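Reusing shopping bags as liners for a small round bin: hang them on a hook, and how much load?

Posted 21 January 2018 by Widex

I keep thin plastic shopping bags for lining a small round trash bin on a carpeted floor. At present they are stuffed into one larger bag on an adhesive hook on the wall above the bin. Two problems. First, the hook has come down twice. Second, a bag pulled over the rim slides into the bin as soon as anything is dropped in it. The wall is painted drywall and I would prefer not to drill. Is there a correct height and weight for this arrangement, and how is the liner kept in place?

Gremer

Adhesive hooks fail mostly from sideways or downward jerks, and static weight is seldom the cause. Check the rating on the package and stay well under it. I keep 12 bags on mine at most. Other points:

Clean the wall with rubbing alcohol and let it dry before the hook goes on. Press for 30 seconds or whatever the package states, then wait before loading.

Gather the top of the holding bag and tie it. Hang it by the tie. A bag hung by one handle opens on one side and spills.

When pulling on the lower part of the bag, support it with the other hand so the force does not go to the hook.

A strip of tape on the wall marks the position if the hook has to be replaced.
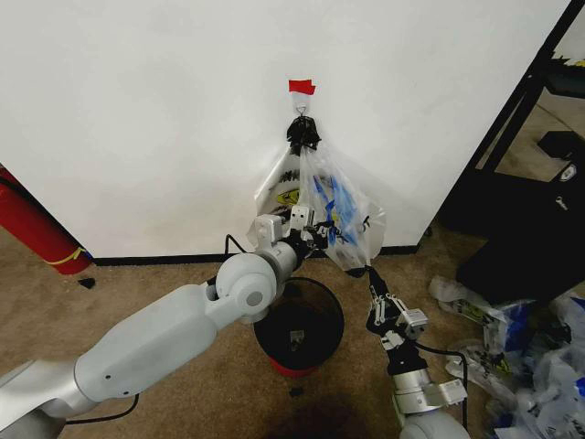
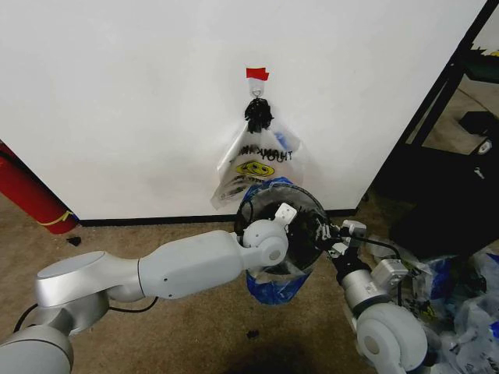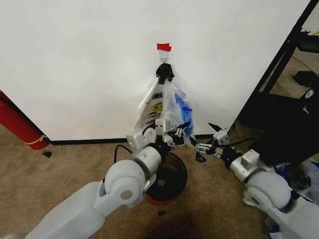 Bag on its wall hook, red tape just above the hook.

For the liner, the bag must be wider than the rim. Measure around the rim, then lay the bag flat and double its width. If the second number is smaller, the bag will not go over. If it is much larger, twist the excess at one side and tuck it under the fold. Fold at least 4 inches over the outside.

Colleen MacDonald

Large rubber band around the outside of the rim, over the bag. Done.

Karakaya

I would just buy liners. Mine were a box of 40 and fit fine. No idea about the hook.

Comments

Flornen: The rubber band works but goes brittle after a year or so. Replace it.

Widex: Rewiped the wall with alcohol and put up a new hook. Will report in April.

Gremer: Check that the paint is fully cured too. Fresh paint comes off with the strip.

Contact us | Copyright 2018 | Back to top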